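Computer refurbishing

Computer refurbishing is the practice of taking in used computers, checking and mending them, and sending them out again to people who will get a few more good years from them. It sits somewhere between ordinary repair and recycling, and it has long been a favourite of schools, libraries and small charities, which tend to have more need of computers than money to buy them. The work is slow and rather sociable, and many people who take it up for a winter are still at it years later.

In the town of Cendberg the best known workshop is Castum, which began with two benches in a former bakery on Kermani Street and now sends out 700 machines a year. Most arrive from offices that replace everything at once, so the same model may turn up by the pallet - a great help when it comes to finding spare parts. Donors are asked to keep the power cords with the machines, though plenty of them forget.

A desktop usually begins its visit with the cover off. Dust is cleared away, the memory is tested, the drive is wiped or replaced, and the processor may be lifted out and put into a healthier board of the same type.

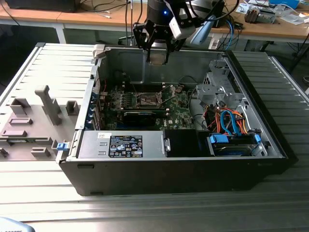
Yasaman Kazemi has argued that the wiping of drives deserves far more attention than it gets, as a family giving away an old computer is really handing over its letters, tax records and holiday photos, and ought to be told in plain words what will become of them. Her view is widely shared, and many workshops now give each donor a signed slip once the drive has been erased.

Opinions differ on how old is too old. Flondico, a smaller workshop across the river, turns away anything past 11 years of age, while Castum will happily look at whatever comes through the door and strip it for parts if need be. Laptops are the harder case, with their tired batteries and glued-in keyboards, and they can sit on the shelf until March before a matching part comes along.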